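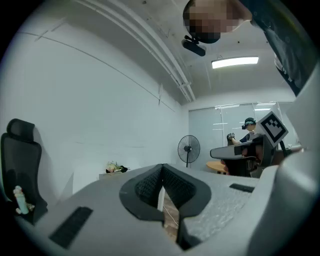
工单标题:Nallham 补选第二轮结果页票数与选务公告不符
产品:Sekero 选举结果页(含自动快讯)
数据来源:Trirno 计票接口
提交人:Vlasta Koubek,政治版
登记月份:2023年6月
优先级:高,后调为中
状态:已解决,留一项待办

问题描述(提交人原文)

Nallham 市议会补选第二轮的结果页上,Sýkora 的得票是1068。选务办公室贴出来的汇总公告写的是1374。页面上“已计票投票站”一栏显示全部完成,所以读者会以为1068就是最终数。更麻烦的是自动快讯已经按1068发了,标题是“Sýkora 落后,席位易手”,而按公告他是领先的。快讯我已经手动撤下,首页导语也改成了“结果待核实”。请查一下是我们的问题还是接口的问题。今晚还有评论稿要引用这个数,作者在等。

已有两位读者来信,一位直接附了公告的照片。竞选双方暂时没有联系我们。

影响范围

补选结果页,自动快讯,手机推送(已送出一条,无法撤回),站内搜索摘要。纸面版当晚不受影响,版面上用的是记者从现场抄回来的数字。

处理记录

21:52 值班接单。打开结果页,现象与描述一致:Sýkora 1068,计票进度显示完成。清缓存后重新打开,数字没有变化。换一个网络、换一台机器,也没有变化。基本排除页面缓存。

21:58 在后台查看 Sekero 的入库记录。最后一次成功写入是21:31,写入值就是1068。也就是说页面没有算错,库里的数就是少的。

22:04 向政治版要公告原文。Vlasta Koubek 传来扫描件,按投票站逐行列出,末行合计1374。手工把各行加了一遍,合计无误。公告上有更正栏,更正栏为空。

22:10 先按“公告是对的、我们是错的”处理。把后台“自动发布”开关关闭,只对这一场选举关闭,其余不动。结果页顶部加一行提示:“本页数据正在核对,请以选务办公室公告为准。”

22:15 提交人询问能不能直接把1374填进去。答复:可以手工覆盖,但只覆盖总数的话,下面的分站表加起来仍然是1068,读者会继续来信;另外下一次自动写入会把手工值冲掉。建议先等原因查清。提交人同意,但希望在半小时内有说法。

22:21 直接调取 Trirno 接口的原始返回。原始数据里 Sýkora 各投票站之和是1374,与公告一致。由此确定数据在进入我们这边时是完整的,丢失发生在入库环节。

22:29 把原始返回与库中分站表逐行对照。库中缺2个投票站,两站的票加起来正好是差额306。这两个站在原始返回里有值,状态为“已计票”,没有异常标记。

22:33 查入库日志。两个站各有一条警告,内容相同:“站点代码未登记,跳过”。警告级别是低,不触发值班电话,也不会出现在编辑看得到的面板上。日志里同样的警告在第一轮投票当晚没有出现过。

22:40 问题来了:为什么第一轮没事。翻出第一轮的原始返回对照,两个站的代码在两轮之间变过。第一轮用的是旧代码,第二轮在末尾多了一个字母。我们的站点登记表里只有旧代码。

22:46 同时查清了进度为什么显示完成。进度条的分母取自“本次入库的站点数”,没有取登记表里的应有站点数。跳过的站既不算分子也不算分母,结果就是满格。这一条和票数丢失是两个毛病,单独记录,见后文待办。

22:50 向 Trirno 技术支持发信,问代码变更有没有通知过。信中附了两条日志和两轮原始返回的对应片段,没有附公告。

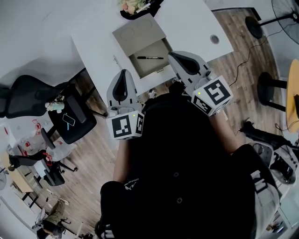
22:58 在测试环境的登记表里补上两个新代码,指向原来的两个站。重新导入21:31那一份原始数据。导入后 Sýkora 为1374,分站表齐全,没有警告。对手的票数也同步更新,与公告相符。废票与空白票一并核对,相符。

23:05 正式环境做同样改动。改动前导出一份登记表留底。重新导入,结果同测试环境。自动发布仍保持关闭。

23:09 请提交人在结果页上复核。Vlasta Koubek 逐站对过公告,确认一致,同时指出两处文字问题:
一、结果页副标题仍写着“席位易手”,这句是自动快讯生成的,没有跟着数据更新。
二、地图上那两个站所在的街区还是灰色,鼠标移上去显示“尚无数据”。

23:14 副标题问题:自动快讯的文字在第一次生成后即固定,除非人工点“重新生成”。已点,新副标题为“Sýkora 保住席位”。提交人认为“保住”一词不妥,席位空缺多时,他也不是原议员,改为“Sýkora 当选”。由编辑手工改写并锁定,今后导入不会覆盖。

23:20 地图问题:地图用的是另一份站点表,和入库登记表不是同一份。补上代码后街区正常着色。两份表为何要分开维护,现任同事里没有人说得清,列入待办一并处理。

23:26 顶部提示改为更正说明,文字由政治版提供:“本页早前显示的得票数遗漏了两个投票站,现已更正。早前的快讯与推送据此得出的胜负判断有误,特此更正。”推送渠道另发一条更正,标题不带感叹号,不使用“重大”字样。

23:31 恢复自动发布。观察到23:55,无新警告。优先级由高调为中。

次日上午

09:10 Trirno 回信。对方说站点代码在三月做过一次整理,起因是 Nallham 有两个投票站换了房子,选务办公室给新地址编了带字母的代码。第一轮当时接口还在用旧代码兼容输出,兼容期在两轮之间结束。变更说明发在他们的客户公告里,没有单独发邮件。

09:25 查我们的收件记录。客户公告的订阅地址是一个已经停用的公共信箱,去年部门调整以后没有转接。三月那份公告我们没有收到。这一点上责任在我们,回信中已向对方说明,并更换了订阅地址,现在同时发给值班信箱和政治版。

09:40 请 Trirno 确认还有没有别的选区在同一批整理里换过代码。对方给了一份清单。与登记表对照,除 Nallham 这两个站以外都没有变动,近期也没有这些地方的投票。

10:05 Vlasta Koubek 追问:早前几场选举的结果页有没有可能也漏过站,只是没人发现。这个担心合理。在日志里检索“站点代码未登记”,可查的保留期内只有当晚这两条,保留期以前的日志已经清理,无法确认。已告知提交人,不能写成“历史数据均无误”,只能说可查范围内没有发现。

10:30 评论稿作者问能不能引用“计票系统出错”。答复:计票由选务办公室完成,没有出错;Trirno 传来的数据也是完整的;出错的是本站结果页的导入环节。请按此表述,不要写成选举计票有误。政治版同意,并把同一口径发给了社交账号的同事,原因是评论区里已经有人在说“少了三百张票”。

11:15 有读者投诉,认为当晚的推送影响了他对结果的看法,要求公开道歉。转编辑部处理,本工单不跟进。

原因归纳

直接原因:Nallham 两个投票站的代码变更后,Sekero 站点登记表没有更新,导入程序遇到未登记代码时跳过该站,不中断。
促成因素:变更通知寄到停用信箱;跳过站点的警告级别过低;进度分母取值不当,使缺站的结果看起来是完整的;自动快讯只看进度是否满格,不核对站数。

临时处理办法(供夜班参考)

如果再遇到结果页总数与公告不符,按下面的顺序做:
先关掉该场选举的自动发布,再查别的。
打开原始返回,把各站之和与公告合计对一遍。相符就是我们入库的问题,不符就联系接口方。
在入库日志中搜“跳过”。
不要只改总数。
快讯和副标题要人工重新生成,地图要单独看一眼。
更正说明的文字由政治版出,值班技术人员不自己写。

待办

1. 未登记代码的警告提高到高级别,触发值班电话。已完成,测试环境里用一个假代码试过,电话能响。
2. 进度分母改为登记表里的应有站点数。已完成。改后发现有些小选区的登记表里留着已经撤销的站,进度会永远不满,已逐个清理。
3. 自动快讯在判定胜负前增加一道人工确认。政治版要求只对席位归属类的句子加确认,投票率和计票进度之类的照旧自动发。已完成,确认人为当晚值班编辑,没有值班编辑时不发。
4. 合并入库登记表与地图站点表。未完成。涉及地图底图的旧格式,需要另开工单,排在秋季地方选举之前。
5. 投票前一天用空数据跑一遍导入,看有没有未登记代码。已写进夜班清单。Trirno 同意提前一天开放带正式代码的空数据。

提交人确认

Vlasta Koubek:结果页、快讯、更正推送都看过,没有问题。第3项的确认窗口我试了一下,按钮“发布”和“退回”挨得太近,手机上容易点错,请把间距拉开。另外确认窗口里最好能直接看到站数,应有几个、已到几个,不用再切到后台去看。

值班答复:间距已调。站数已加在窗口第一行,未到的站会列出名称。

Vlasta Koubek:收到,可以关单。第4项请把新工单号抄送给我。

关单说明:主问题解决,第4项转新工单,提交人已列入抄送。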